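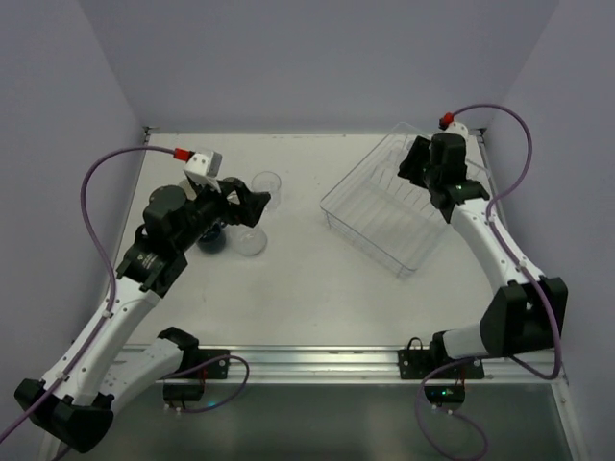
4. Working Alongside the Drinkware Station

4.1 Purpose of this section

This section applies to all kitchen and dishroom employees at Barnow sites where a Gotava two-arm station has been installed. The station places cups, mugs, and glasses in a rack or basket. Employees remain responsible for inspection, supply, and the final decision on whether a piece is fit for use.

4.2 Changes to existing duties

Hand racking of drinkware is no longer a separate assignment. Each shift has 2 station attendants, named on the duty sheet. Attendants keep their present grade and break schedule. Questions about assignments go to Yulan Zheng, Dishroom Operations.

4.3 Before starting a cycle

1. Check the work surface for chips, liquid, and loose items. Wipe it if needed.
2. Set the rack or basket on the surface within reach of the right arm.
3. Place the drinkware on the surface. Leave space between stemmed glasses.
4. Confirm that no cable is caught under an arm or under the rack.
5. Step back from the front rail and press START.

CAUTION: Do not reach over the front rail while either arm is powered. An arm that is standing still may move without warning.

4.4 During a cycle

Mugs and glasses may share a basket. A piece may come to rest on its side, and this alone is not a fault.

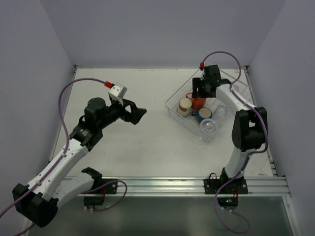 Attendants should leave such a piece where it lies until the cycle has ended and then set it upright by hand. If a piece is dropped or broken, press STOP, switch off power at the wall, and clear the surface with the brush and pan. Do not pick up broken glass with the grippers.

NOTE: After 3 stops in one shift, take the station out of service and return to hand racking. Record the stops in the station log. Stops are not counted against the attendant.

4.5 Training

New attendants complete 2 supervised shifts with Thongchai Khunthong at the Starkham site before working alone. Employees who do not wish to serve as attendants may request other dishroom duties in writing.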